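Workshop notebook, Brorenia bench room
August 10, 2019

Folding trial for the striped cloths, carried on from the last entry. Harish set out the long table lengthwise so there is room to work at the one end and still leave the other end free for sorting. The wood surface is fine for this. Cloth slides a bit on it, so flatten with the palm first and don't drag.

Cloth is the Nustetti cotton, the one with the bright stripes. Stripes are handy for checking the fold: if the bands line up along the edge, the halves are square. Larasati prefers to go by the hem. Both work, but write down which one you used, or the notes can't be compared.

Order I followed:
Shake out, lay flat, stripes running the long way.
Fold in half, edge to edge.
Smooth from the fold outward.
Fold in half again, press, set aside.

Striped cloth on the table, folded in the first, crumpled in the second.
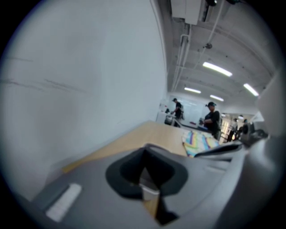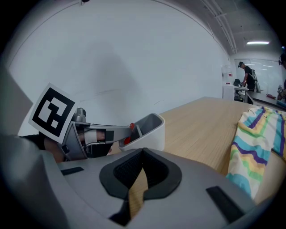 Second fold is where it goes wrong for me. The top layer creeps and the corner ends up a finger's width out. Vendula says to hold the inside corner down while bringing the far edge over. Tried it twice, better the second time. Will keep doing it that way and see.

Weighed the spare cloth from the cupboard at 61 g before washing. Need the same figure after washing, on the same scale. Annapurna has the Tason scale until she finishes with the flour bags, so ask her first.

Lighting is good enough down the whole room with the tubes on. Colours of the paler bands are hard to tell apart at the far end, so do any sorting by colour at the near end.

To do:
Wash the spare cloth, no softener, dry flat.
Get a plain cloth of the same size from Namboodiri for comparison. Erzsébet has the order form.
Try the fold starting from the short side.
Sweep under the table, lint is building up near the wall.

Folded cloths go on the shelf by the door, labelled with initials. Unlabelled ones get refolded by whoever finds them.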